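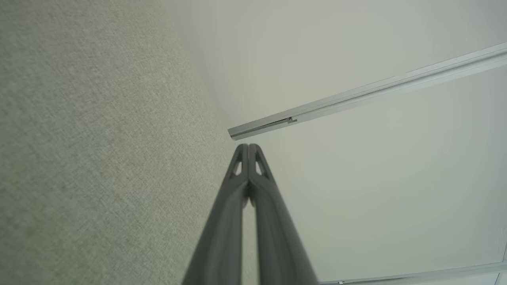 Comparing Two Finger Types for Shirt Folding

Our task this term was to compare two sets of gripper fingers on the lab's two-arm robot. The job was folding T-shirts, and the question was which set could pick up and hold a hem or a sleeve more reliably. The first set, which we call Boltero, is stiff and has a flat inner face. The second, Saller, bends a little near the tip.

Every trial was run by remote control. One person steered both arms and a second wrote down the result. We did 128 grasps in all, split evenly between the two sets, over 18 sessions. A grasp passed if the cloth stayed between the fingers until the operator let go.
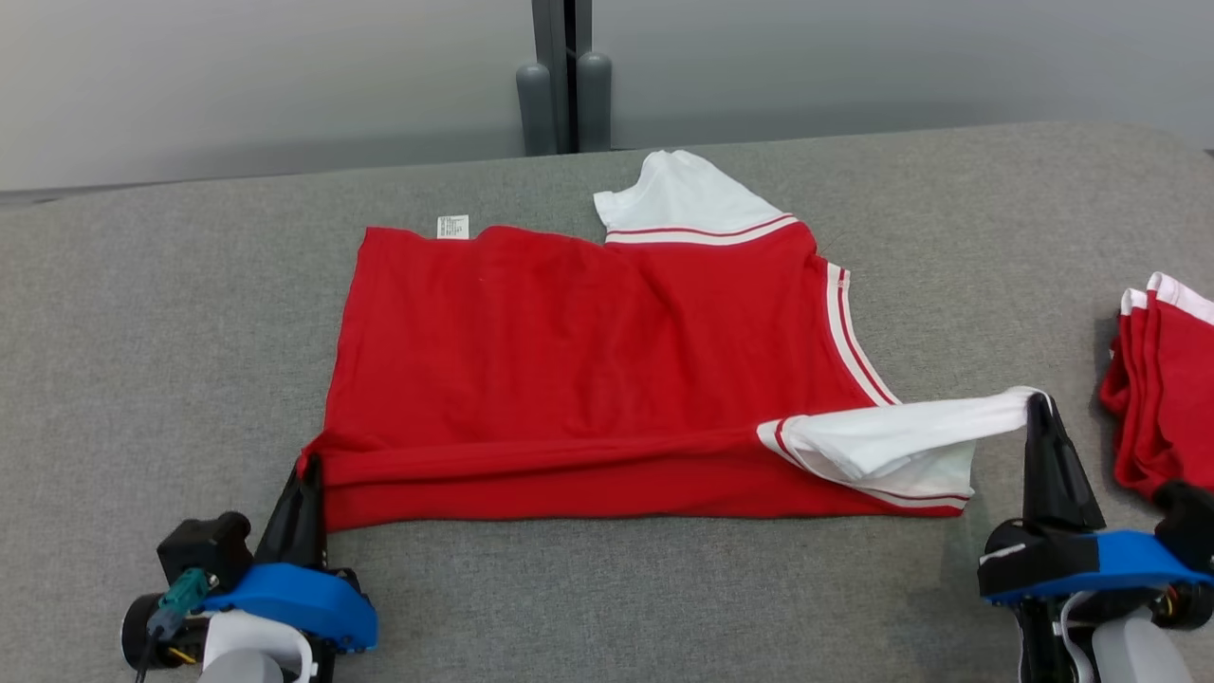
Morenike Aliyu

My part was the sleeves. A hem that has already been folded gives the fingers two layers to close on, and both sets managed that well. A single sleeve cuff is thinner and tends to slide out when the other arm pulls. With Boltero I had to close lower on the cuff and move slowly. Saller held closer to the edge, but it sometimes took up a bit of the table cover along with the shirt – those grasps we marked as failed.

The wrist cameras were useful for the last part of the approach. The head camera was better for checking that the shirt lay straight before a fold. Beril Ekinci changed the closing speed 3 times before we settled on one value for both sets, and the grasps made before that are left out of the count.

We did not test thick fabric. Arvo Halonen plans to repeat the trials with towels in June, using the same record sheet.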